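Food Service Basics
Unit 4: Carrying and clearing

Instructor: Rory Farquharson
Read before the practical in the Carnegie dining room.

Most spills happen in the first few steps after lifting. Load the heaviest items first and keep them over the carrying hand. Tall glasses go toward the middle. Plates may be stacked by size, up to 13 in a pile, but cups are never stacked more than two high.

Lift with the knees and keep the back straight. Look where you are going and leave the load alone – people who watch their glasses tend to overcorrect and tip them.
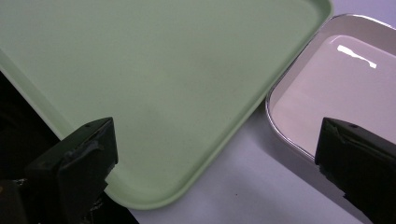
Clearing follows the opposite order. Take glassware first, then flatware, then plates. Scrape at the station and never in front of guests. Flatware lies flat with all handles pointing one way.

At the dish room, unload from both sides in turn. A load taken from one side only will tip when it rests on a stand.

Terms to know: bus station, underliner, cover, turn.

For next time
Read pages 49 to 74 in Malell, skipping the part on banquet seating. Write half a page on how you would clear a table of four in two trips. Hand it in at the start of class. Closed shoes are required for the practical.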